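Gillthorpe Dining Services
Operations meeting – minutes
15 August 2019, upstairs meeting room

Present: Getachew Degefa (chair), Ayodele Danladi (minutes), shift leads from the Brommont and Hung sites, laundry lead
Apologies: purchasing

1. Minutes of the last meeting

Agreed with one correction. The dishwasher contract at Brommont runs to the end of March, and the earlier minutes had the wrong month.

2. Machines for side work

Getachew opened with the question left over from last time: which side jobs could be given to a machine now, and which should stay on the rota. Napkin folding was taken first.

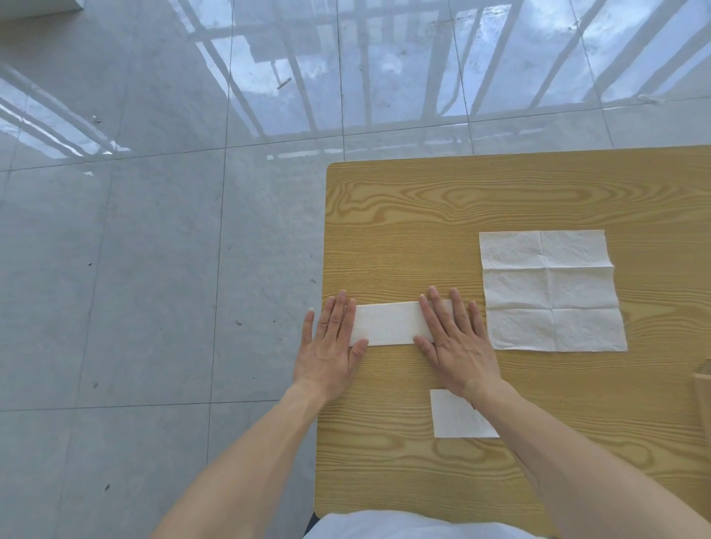
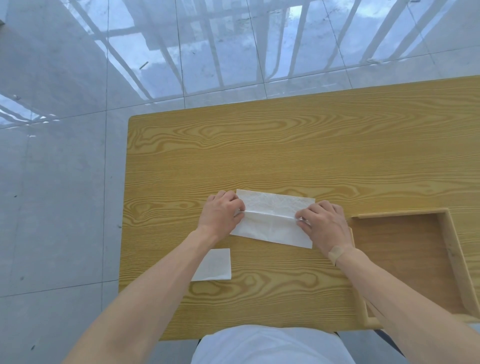
Folding paper napkins by hand at a wood-grain table.

Can a machine you can buy today fold our paper napkins the way we want them?
Only if every napkin comes off the same stack, the same size, and gets the same fold each time. For mixed stock and changing folds it is still a job for people.

Ayodele reported on the visit to the Verkeo showroom. Two machines were seen. The first is a fixed folder that takes flat stock from a hopper and makes a single fold. It ran without trouble during the visit, but it needs its own stand and someone to load it. The second is an arm with two fingers, set up to fold cloths on a bench. It did 20 cloths while our party watched and dropped 4 of them. Verkeo's staff said thin paper is harder for it than cloth, as it tends to pick up two sheets or crease the one it has. They did not offer to show it with paper.

The Hung lead said the fold itself is the quick part. Opening packs, pulling out torn ones, squaring the pile and carrying it to the floor take up more of the shift, and neither machine does any of that. The Brommont lead agreed but said a fixed folder might still pay for itself before large bookings. Brommont used 1,528 napkins over its last banquet weekend and Hung used 1,099.

Getachew asked whether pre-folded stock would be cheaper than any machine. Purchasing to be asked, as no one present had the current price.

Agreed: no order for either machine. Hand folding stays on the rota at both sites. Look at it again in March.

3. Floor cleaning

The loan floor scrubber has been at Brommont for two weeks. It does the main corridor well. It stops at chair legs and has to be moved by hand, so the dining room gets done only when the chairs are already up. Corners and the strip along the baseboard still need a mop. The night lead would like to keep it for the corridor.

Agreed: ask for the loan to be extended. Mopping hours in the dining room stay as they are.

4. Laundry

The laundry lead asked that towel folding be kept out of any trial until the second dryer is fixed. The part is on order. There was some discussion of whether a machine could sort stained linen from clean – the view was that the machines can spot a dark stain but miss grease, and someone would have to check the pile anyway.

5. Actions

Ayodele – get Verkeo's written price for the fixed folder, with the stand included, and ask for a demonstration using paper.
Purchasing – price for pre-folded napkins, both sizes.
Brommont lead – request the scrubber extension.
Laundry lead – chase the dryer part.

6. Any other business

The key for the Hung dry store is missing again. Spare to be signed out from the office until it is found.

Next meeting to be set by email.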